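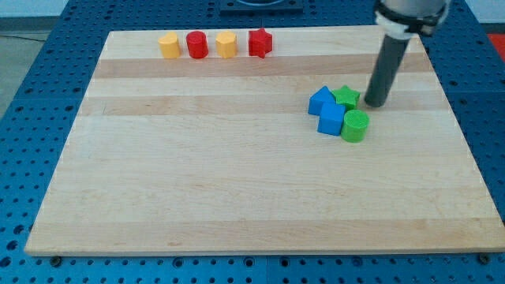
Why does my minimum thermometer read lower than the official station on clear nights?
On a clear, still night cold air drains to the lowest ground and the ground itself loses heat to the sky, so a garden sensor in a hollow or close to grass will normally read below one on an open, level site at standard height.

frostpocket
Posted Thursday, 07:12

Asking the above in more detail as the short answer in the sticky does not cover my case. I am on the valley floor at Titside. The nearest station with public data is Grolbridge, which is higher up and more exposed. On overcast nights the two agree to within a few tenths. On clear nights mine is lower, and by a margin that I find hard to put down to height alone. The sensor is in a small louvred screen over grass, with a hedge on the north side. Is this siting error or a real difference?

millibar_max
Posted 07:40

Both, probably. How high is the sensor above the ground? The standard range in the UK is 1.25 m. If yours is lower than that you are part of the way towards measuring a grass minimum, and on a radiation night the gradient in the first metre is steep.

frostpocket
Posted 07:58

Measured it just now. Base of the screen is at waist height, sensor inside is a little above that. I would say it is slightly under standard but not by much.

gauge_and_vane
Posted 08:21

Then height is a minor term. Look at the hedge. It cuts the wind, so you lose the mixing that would bring warmer air down from above. Calm air plus clear sky plus valley floor gives you a strong inversion, and your screen is at the bottom of it. Grolbridge is likely to be above the top of the inversion on the same night.

Check the wind record. If the gap closes whenever there is a breeze before dawn, that is your answer.

old_isobar
Posted 09:05

I disagree about the hedge. A hedge also blocks part of the sky, and a blocked sky means less heat lost by radiation. The ground next to a hedge or wall is often slightly warmer at night than the middle of a lawn. You cannot assume the effect has only one sign.

gauge_and_vane
Posted 09:17

Agreed on sky view, but it depends on distance. A hedge well away from the screen still shelters it and takes up very little of the sky. Frostpocket, how far off is it?

frostpocket
Posted 09:33

Further than twice its height. I have no wind data from the garden, only from Grolbridge.

drybulb
Posted 10:02

Has the sensor been checked? Before discussing inversions I would rule out the instrument. I ran a Susteron for several winters and it read low by a constant amount below freezing, while being correct at room temperature. An ice bath takes half an hour. Crushed ice, enough water to fill the gaps, stir, wait, read. Keep the probe off the sides. If it does not show zero, note the offset and apply it.

Do not do this with a combined temperature and humidity sensor unless it is sealed in a bag. The humidity element will not survive.

millibar_max
Posted 10:15

The agreement on cloudy nights argues against a fixed offset, unless all of those nights were mild. Worth doing anyway.

old_isobar
Posted 10:48

On figures: there are 39 clear nights in my own log for the two winters I ran sites on the hill and on the valley floor. The valley was colder on all but 2 of them. Both exceptions had fog on the valley floor by midnight, which stopped the fall. Cloud base and fog matter more than anything you can do with a hedge.

Also, please nobody correct for height using the lapse rate. On an inversion night it has the wrong sign and you will make the comparison worse.

drybulb
Posted 11:20

Some of the hobby software does exactly that by default. The Talukder plug-in applies a lapse rate to every reading if you enter a station altitude. Turn it off for temperature. It is needed for reducing pressure to sea level and for nothing else.

frostpocket
Posted 12:06

That is useful – I do have the plug-in, and I did enter an altitude. However, the readings I quoted came from the display, so the correction should not be in them.

gauge_and_vane
Posted 12:19

Check the logged file against the display for one night to be certain. Then do the ice bath, then put a cheap anemometer next to the screen. In that order.

old_isobar
Posted 12:41

I would put a second thermometer in the middle of the lawn before buying an anemometer. It answers the question of the hedge directly.

frostpocket
Posted 18:30

Display and file match. Ice bath reads 0.1 low, so the instrument is fine. I have a spare screen and will set it up on the lawn at the weekend, at the proper height. Will post both sets of minima once there have been enough clear nights to compare.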